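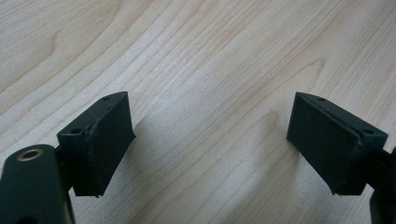 Opinion > Materials > Work Surfaces

The Case for Visible Grain on a Work Table

By Kamlesh Grewal
2/2/21

Most buying guides for work tables treat the top as a load and wear problem. They give hardness, thickness and maximum span, and leave appearance to the customer. I think grain belongs in the specification, and that a pale wood top with strong figure is a better working surface than the uniform gray panels most shops now order by default.

The first argument is contrast. Dark parts stand out on a blond top. Small brass fittings do too, though less so under warm lamps. A gray panel does well with brass and badly with black plastic, and most of what crosses my bench is black plastic.

The second is orientation. Long grain lines give the eye a set of directions to work against. When I put down a bracket, pick up a driver and come back, I know where the bracket was because it lay across a particular curve. A printed grid does the same job with more precision. It also invites people to measure from it, and a printed grid on a tabletop should not be measured from.

The third is inspection of the surface itself. Sand across the grain on a figured top and the scratches show at a low angle. On a speckled laminate the same damage can stay hidden for years, and so can a shallow dent under a clamp foot.

There are costs. The solid top I ordered from Dreneria was $498, against $300 for the coated panel from Zarnetti in the same size. Solid wood moves with the seasons, so the fixing holes in the frame have to be slotted. Ours were drilled round, and by September two screws had bound. Oil finishes need renewal. I sand at 160 grit, wipe down, and leave the oil 12 hours before putting anything on it.

The usual objection is that busy figure hides small parts. I accept this for pale washers and wood screws with a yellow coating. A tray solves it. The Tyagi catalog recommends a matte top with no pattern for all assembly work, which seems to me too broad. Fine electronics, yes. General repair, no.

A specification should state the species, the finish, and which way the grain runs relative to the front edge. The last item is almost always missing. Gridport's order form has no field for it, and I write it in the comments box.

Last updated: 2/2/21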